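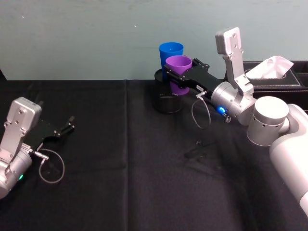
Cup handling on a two-arm bench: gallery

Household chores are a poor fit for most automation. A shop-floor cell sees the same part in the same fixture all shift, and the fixture does much of the work. A kitchen counter has no fixtures. The Flanda bench was set up in December to find out how much of a simple tidying job two arms can do on a plain table, with ordinary objects and no jigs.

The gallery covers one job, cups and a holder. Other chores on the list (folding, wiping, loading a rack) are kept on separate pages.

The work at hand

Purple cup in the right gripper, held near its upper portion, with a blue cup directly behind it. Both are plastic tumblers of the same tapered shape. The left gripper is slightly open.

The round black holder is at the cups, and a tissue box stands at the back of the table against the wall. The cloth is black as well, so the holder and the cloth have little contrast between them. Depth readings on dark, glossy surfaces are the weakest part of our sensing.

Notes on the task

A tapered cup is harder to grip than it looks. Parallel fingers meet a sloped wall, so contact is a short line near one edge of each pad, and extra force tends to push the cup along its taper. Thin plastic also gives under load. We cap grip force at a fixed value and accept the occasional slip. A higher cap stopped the slips and bent the rims.

Nested cups are a separate problem. Two tumblers of the same shape can stick together, and a single arm lifting the inner one will often bring the outer one along. A person holds the lower cup without thinking about it. With two arms the same approach is available, but the second arm has to arrive from a side that the first is not using, and the planner spends most of its time on that.

Where it stands

The last full run was 200 attempts at moving one cup to or from a holder, on a Thursday, with the objects reset by hand between attempts. Resetting took longer than the attempts did. This is the figure that people outside the lab ask about least and the one that matters most for a home: a machine that needs its table set up for it has moved the chore, with extra steps.

The Osinier group ran a similar task on a packing line in Brandon, using rigid cups in a known position, and went past 1,000 cycles before stopping for maintenance. Their result and ours are both sound. Theirs answers the shop-floor question – yes, if the part is presented the same way each time. Ours concerns the home, and the answer so far is partial. One cup, on a clear table, at a slow pace, is within reach. A sink full of mixed dishes is not.

Speed is the other gap. A person moves a cup in a second or two. Our arms are limited to 10 percent of rated speed while anyone is in the room, and the planned paths are longer than a human reach would be.

Next on the bench

A set of 5 cup sizes from the Šimko catalog, including two with handles. Handles remove the taper problem and add an orientation problem. The grip force cap will stay where it is for the first round.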